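The Prize Is Your Email Address

Every January the giveaways bloom. Forna, a maker of pocket printers, offered 10 of them to followers who tagged three friends and joined its mailing list. It drew 466 entries in an evening.

Loïc Lebrun entered 21 of these contests last winter and won a phone strap. "The newsletters arrived first," he says. "I'm still getting them."

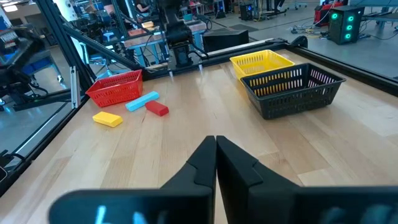

A red slotted basket on a light wooden tabletop.

Sylvain Rolland, who runs promotions for Laltis, insists the draws are fair. Perhaps. I asked him for a list of past winners and got a discount code instead, good on orders over $285. It expired at midnight.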